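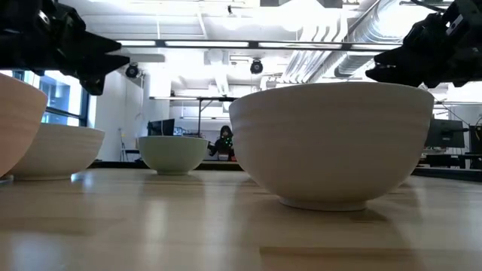
Do I need to know anything about robots to take part?

None at all. We would much prefer people who have spent years putting away crockery at home and have never touched a robot arm in their lives.

Urquhart is looking for people to try out Tanov, our two-armed tabletop kit, before it goes on sale to small cafés and shared kitchens. Bowls are the job this time round: picking them up, nesting them by size and setting them out again. You would guide the arms by hand controls, and afterwards tell us - as bluntly as you like - what felt natural and what made you want to give up and do it yourself.

Sessions take place at our Nokbridge workshop throughout August, starting at 10 am, and last 3 hours with a proper break for tea and something to eat. We are after roughly 51 people in all, of any age over eighteen, and left-handers are especially welcome as we have had far too few of them so far. You will be sitting down for most of it, and the chairs adjust.

Everyone who completes a session receives a £300 voucher for Rirkitz, the kitchenware shop next door, and anyone who comes back for the second round in the autumn gets £500.

To put your name down, ring the workshop or drop in at the front desk any morning, and do mention any access needs so that we can have things ready for you. We reply to everybody, though it may take us a week or so.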